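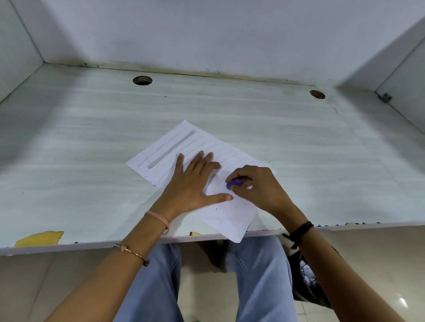 A white desk with partition panels on three sides.

May 31, 2023

Dorin Ene has been making Rudard for four years, mostly in the evenings and for the last 18 months full time. It is a turn-based strategy game about running salvage crews on a flooded moon, and it goes into early access in June through Lekmont, a small publisher that has mostly handled puzzle games until now. I spoke to him over a call that was supposed to last half an hour and went on for nearly two.

Rudard started as a board game. Ene and two friends played it on paper for a winter, with crews drawn on index cards and a bag of buttons for cargo. "The paper version took five hours and somebody always wanted to quit in the third," he says. "The part people liked was deciding what to leave behind. You find more than your boat can carry. So I kept that part and threw away the trading."

In the current build, each job gives you a crew of up to six and a boat with a fixed weight limit. Everything counts against it, including fuel, tools, and the crew members themselves. Bring a diver and you can reach the lower decks of a wreck, but you lose space for whatever the diver finds. Jobs run between 20 and 40 minutes. The tide moves on a visible clock, and rooms that were open on turn three can be underwater by turn eight.

Ene says the tide was the hardest thing to get right. "In the first versions it was random. Players hated it and I argued with them for a long time. I thought random water was exciting. Then I watched a recording of someone losing a crew she'd had for ten jobs, and she just closed the game. She didn't do anything wrong. I changed it that week."

The water now follows a table that anyone can look up before taking a job. He expected that to make the game too easy. According to the numbers from the closed test, it went the other way, and players took bigger risks once they could plan for them. The test had 3,149 people in it by the end. The first round had 300.

"With 300 you can read everything they write," he says. "With 3,000 you can't. I was reading feedback at breakfast and I wasn't making the game anymore. Lekmont gave me a person for that, which was the main reason I signed with them."

The other reason was money for a composer and for console work. A controller version exists, and Ene showed me some of it over a shared screen. Menus that used to be nested four deep are now on a single wheel. He isn't happy with the inventory screen yet. "It works. It's ugly. I've redone it so many times that I stopped keeping the old ones."

There are two factions to work for at launch. Tekin pays well and doesn't care how many people you lose. Volton pays late, but repairs your boat between jobs. A third group was cut in March when Ene decided its missions were too close to Volton's. Some of its characters have moved into the harbor as people you can hire.

The early access version has 132 hand-built wrecks. I asked why he didn't generate them, as most games of this kind do. He said he tried, and that the generator is still in the project folder. "It made rooms. It didn't make reasons for rooms. On a ship, the galley is near the mess, the pump is where the water would go. If you know ships a little, you can guess where the good stuff is. With the generator you couldn't guess anything."

The wrecks are shuffled between campaigns, and cargo placement changes each time within limits. He thinks most players will see a repeat around their third campaign.

Ene wouldn't commit to a date for the full release. He wants the last chapter done first, plus a way to name boats, which testers have been asking for since the first round. Multiplayer isn't planned. He gets asked about it every day and has a saved reply.

He was less sure about difficulty settings. There are two now, and the easier one slows the tide by a third. A few testers wanted something harder than the default. "I can't finish the default on a bad day," he says. "If somebody wants harder, I'll need their help to test it."

Rudard will be on PC first. Saves from the closed test won't carry over to early access, but the tutorial can be skipped from the main menu.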